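In Praise of the Screw You Can See

By Concetta Grasso

My favorite thing in the kitchen is a pepper mill with two screws in the bottom. They're plain steel, a little scratched around the slots, and you can see them the second you turn the mill over. I love those screws. I have had the mill apart more times than I can remember, usually over a sheet of newspaper with the radio on, and every time it goes back together I feel like I've gotten away with something.

I want to make a case for screws that show. I know they are out of fashion. Walk through any store that sells toasters and lamps and you'll find rows of smooth shells with no way in, or with a way in that hides under a rubber foot or a sticker, so that you have to ruin one part to get at another. People call this clean design. I call it a closed door, and I think we've been far too polite about it.

A screw head is a kind of writing. It tells you where one part stops and the next begins, and which way the thing wants to come apart. You can pick up a can opener you've never held before and read it in a few seconds, because there's the pivot and there's the bolt that holds the wheel. My old Barbieri desk fan is like that. The cage comes off, then the blade, then the housing, and by the time you've wiped off the dust (so much dust!) you know the whole machine. I bought a newer fan for the bedroom a few years back, and it was quiet and handsome and shut tight as an egg. When it started to rattle I could only listen to it rattle.

The usual argument on the other side is looks, and I don't want to wave that away, because I care about looks too. I just think screws look good! A small dark screw head set into a dull gray surface gives your eye a place to land. A bright one near an edge catches the light when you walk past. Sewing machines have them all over, and so do cameras, and so do those big stand mixers people leave out on the counter on purpose. Nobody I know has ever looked at an old sewing machine and wished for fewer of them.

There's a better argument, and my brother makes it whenever we do the dishes together. He says a screw is a trap for crumbs. He's right about that. The slots on my bread box collect flour, and I clean them out with a toothpick, and it's a dumb job. He would rather have one seamless shell he can rinse under the tap. For a cutting board or a water bottle, I'll give it to him. For anything with a moving part I won't, because a moving part is going to wear, and when it does I want to be able to reach it.

Then there's the question of which screw. I have opinions here as well. The slotted head is lovely and a pain to drive. The cross head is the one for kitchens, since even the junk drawer has a driver that fits. What I can't forgive is the odd little star with a post in the middle, which exists so that you'll give up. I own the bit for it now. I bought a case with 100 bits in it, and I've used maybe a handful, and I regret nothing, because last June one of them got me into a hand blender that had been sitting dead on the shelf all winter. A bit of string was wound around the shaft. That was the entire problem.

What I'd like makers to do is pretty modest. Put the fasteners where a person can find them. Use the same size all over, or at least don't make one of them longer than the rest without a mark to say so. Use metal threads where the screw is going to come out often - battery doors, filter covers, anything with a blade behind it. And let them show. Pick a nice finish, line them up, be proud of them.

As for the rest of us, I think we could stand to turn things over more. Before you buy a kettle or a lamp, look at the bottom and the back. Look at the joints, too, where a handle meets a body or an arm meets its mount, because that's where things loosen first. Run a thumb along the seam. A dull little screw tucked into the side of a part can mean years of extra use, and it's easy to miss in a store with bright lights and a pretty box.

I gave the pepper mill another cleaning this morning, right after breakfast. It didn't really need it.

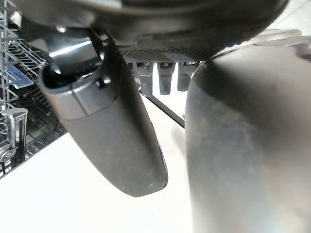
More From This Column

The drawer that sticks, and why I'm keeping it
Against the matching knife set
A good word for enamel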